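Project report: the Trillelier manuscript
Music History elective, end-of-term write-up
13 Aug 2026

So, my topic. I picked the eighteen little keyboard dances in the Trillelier manuscript, mostly because my piano teacher had a photocopy of two of them and I liked how they sounded (kind of grumpy, then suddenly sweet). I figured there would be a book about them. There isn't! There's one long article, a set of liner notes, and a lot of people on forums being very sure of themselves.

The big question is who wrote them. The cover just says "Londoño" in brown ink, with no first name and no date. The article takes that at face value and says Londoño was a church organist in Revley. The liner notes say Londoño only owned the book and the music is by a dance teacher called Peltesitz. I went back and forth on this for most of July and I've landed closer to the second idea, though I wouldn't bet money on it.

My main reason is the handwriting. The name on the cover has a big loopy L, and the tempo words inside the book have these cramped, pointy ones. I made tracings of every capital L I could find and laid them over each other, and they don't match at all. Of course a person can write fancy on a cover and messy inside, I do that myself, so it's not proof.

The other thing is the repeats. Dances 2 and 11 both have a first ending that doesn't fit the bar before it unless you skip an upbeat. The article calls this a copying mistake. But if you play it with the upbeat skipped, it makes sense as a spot where dancers turn and need an extra breath, and that sounds to me like somebody who taught steps for a living. I tried both versions on the practice room piano and recorded them on my phone. The skipped one just feels better under the hands.

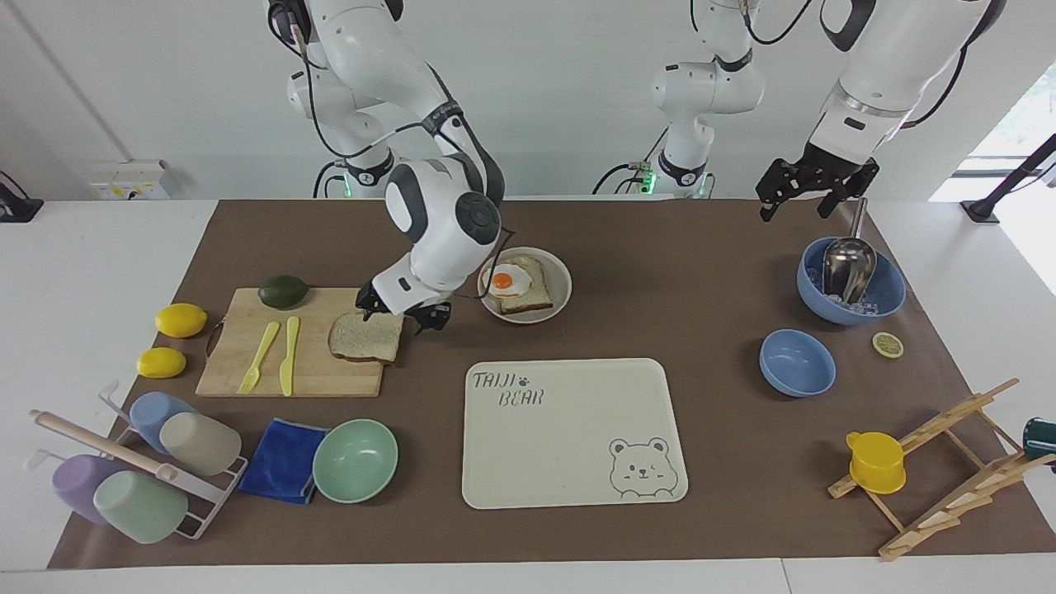
What I didn't get to is the ornaments. There's a squiggle over lots of the long notes that could be a trill or a turn, and the liner notes and the article read it differently. I played it as a short trill everywhere so I'd at least be consistent. In the slow dances it gets fussy, and by number 14 I was leaving half of them out.

If I did this over, I'd start with the paper and the ruling of the staves before touching the music. I'd also ask for better scans of the last four pages, where the left hand is so faint I had to guess at the bass from the chords. My guesses are marked in pencil on the score I handed in.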